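FOR IMMEDIATE RELEASE

June 22, 2024

Casura Brush and Ink puts two-armed robots to work at the finishing bench, and keeps every bench job

Casura Brush and Ink, a maker and restorer of calligraphy supplies, has moved part of its finishing work to a pair of robot arms after a trial that began in February. The new station, called Puluseck, takes over the fetching, holding and hanging that used to fill much of a bench worker's shift. The people who did that work are still at Casura, and they now spend far more of their day on the part most of them came for: looking closely at brushes and making them better.

The shop handles 217 different brush models, from slim ones for small lettering to heavy ones that need a whole forearm behind them. Each brush is picked up, turned, checked, set down and hung again several times before it goes in a box. None of those moves is hard. Done almost 900 times in a shift, they wear out wrists and shoulders, and Casura's own staff surveys had been saying so for years.

"I used to go home and not want to pick up a brush, and I love brushes," said Latrice Kapoor, bench lead at Casura. "Now I have the hands left over to practice in the evening. My large characters are still terrible, but they're getting less terrible!"

Puluseck was put together with Clandetti, a small automation firm that had mostly worked with kitchenware makers before this. Its engineers spent their first two weeks at Casura sitting at the benches and learning to hang brushes themselves. Kapoor and her team then showed the arms each task by guiding them through it, over and over, until there were 147 recorded runs for the first brush family alone. The bench team picked the order in which tasks were taught, and it still does.

Some early choices did not last. The first plan had the arms working on a bare steel table, and the bench team turned it down on day one. The station now has the same kind of black-topped table and white mat the shop has always liked, with a carved rack standing on it. Grip force was another long argument. Clandetti's first setting was fine for the lacquered handles and too firm for the older ones that come in for repair, so there are now separate settings, and a bench worker chooses between them before a batch starts.

The schedule has changed as well. Bench shifts were split into hanging blocks and inspection blocks, and newer staff nearly always got the hanging. That split is gone. New hires start on inspection beside an experienced worker, and everyone on the team takes a turn running Puluseck. Pay grades for the bench were rewritten in the spring so that teaching the arms counts as skilled work. Staff who would sooner not work with the station can stay at the hand benches, and two of them have done so.

Speed was never the main goal, and Casura is happy to say that the arms are slower than a practiced person. They do keep a steady pace late in the day, when people are tired, and fewer tips are getting bent on the way back to the rack. Repairs that once sat in a drawer waiting for a free pair of hands are being opened within the week.

"A customer sent us her grandfather's brush, a big one with a loose collar," Kapoor said. "I had a full afternoon to give it. Last year I would have had twenty minutes -- and she would have been able to tell."

Large brushes are the current focus. They are heavy at one end and awkward to tilt, and the arm has to hold a slant without letting the brush swing. 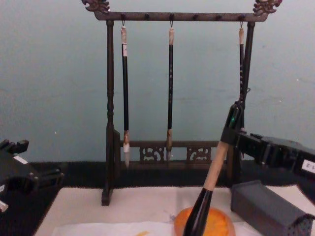

What comes next

Casura plans to add a second Puluseck station at its Herrera workshop, where the repair team is based. Bench staff from both sites will meet before any equipment is ordered and will write the task list together. The company has set aside 1,000 paid hours for training, open to packing and shipping staff as well as the benches.

About Casura Brush and Ink

Casura makes, repairs and sells brushes, racks, mats and ink for calligraphy students, teachers and working artists. It runs a main shop and the Herrera workshop -- visits to both can be arranged through the front office.

Media contact: Latrice Kapoor, Casura Brush and Ink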